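Materials Handling and Layout, Unit 2: Surface Finish and Glare
Instructor: Evanthia Kyriakidis

Illuminance is the light arriving at a surface, measured in lux. Luminance is the light leaving it toward the eye. A pale bench and a dark bench under the same 400 lux will differ in luminance by the ratio of their reflectances, provided both are matte. 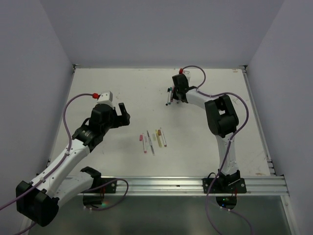

Reading time: 2 min

Matte off-white and gray finishes scatter light in all directions. Gloss finishes add a specular part, which moves with the viewer and is the usual cause of glare complaints.

For March, work out the luminance of a matte surface at 300 lux and 1000 lux, reflectance 0.5. Use L = ρE/π. Show units at each step.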